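Ollwood Adds Robot Arms to Produce Basket Line

Ollwood has begun using two robot arms to fill produce baskets at its Rernoren packing site, moving part of a job that had been done entirely by hand. The arms were supplied by Kavus and went into daily use in October.

Each arm works at its own table and places mixed fruit and vegetables into woven baskets one piece at a time. Items are laid out separately before the cycle starts, which lets the gripper close on each piece without touching the next. Grip force is set by produce type. Leafy items get the lowest setting.
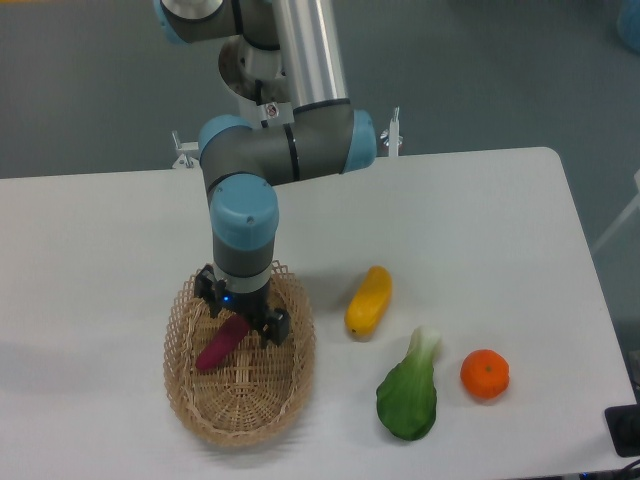

Changes to the shift

Packers at the two tables no longer fill baskets. They lay out the produce, check it for bruising, clear faults and sign off each finished basket before it goes to wrapping. Fotini Sfakianakis, site operations lead, said the line had a staff of 50 before the change and now has 49, after one retirement that was not replaced. No layoffs are planned.

"The lifting and reaching went down. The checking went up," Sfakianakis said. "We had to rewrite the break schedule, as inspection is harder on the eyes than packing."

Training is run on site by Nijs, the integrator, and covers safe stops, gripper cleaning and changing the grip settings. Packers who complete it move up one pay grade. Hand packing continues at the remaining tables, including all orders with soft berries, which the arms do not handle.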